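Keeping the Picking Cell Honest

At Altosach's test floor, the day begins with the bin. Before the arm is powered, Neelam Vashisht checks that nothing has shifted overnight. A bin that has moved by a few millimetres will send the gripper into a wall it believes is somewhere else.

Vashisht has looked after the cell, known in-house as Skivar, for 15 months. Her morning routine takes eight minutes and is written on one page. The clamps are tried by hand, the cable bundle is followed along the arm for wear, and the gripper fingers are wiped and inspected at the tips. Only then are the blocks put in, left wherever they happen to fall.

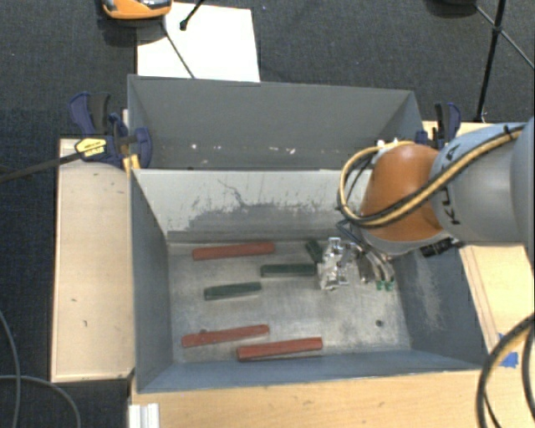 Blocks that lie flat in the open seldom cause trouble. Those near a wall, or tilted on an edge, account for most of the failed picks recorded in the log, and the sloping sides were chosen with them in mind. The grey paint inside the bin does wear. It is touched up when the vision system begins to mistake a scuff for an edge.

The larger jobs are scheduled by count. After every 2,000 picks the fingers come off, the mounting screws are brought back to their set torque and the arm is calibrated again. Vivek Nautiyal, who manages maintenance, introduced the interval after a loose finger went unnoticed for an entire shift.

“We lost 70 picks before anyone looked at the hardware,” he says. “Everyone was reading the software logs.”

A second cell will be commissioned in July — with the same page of checks taped beside the switch.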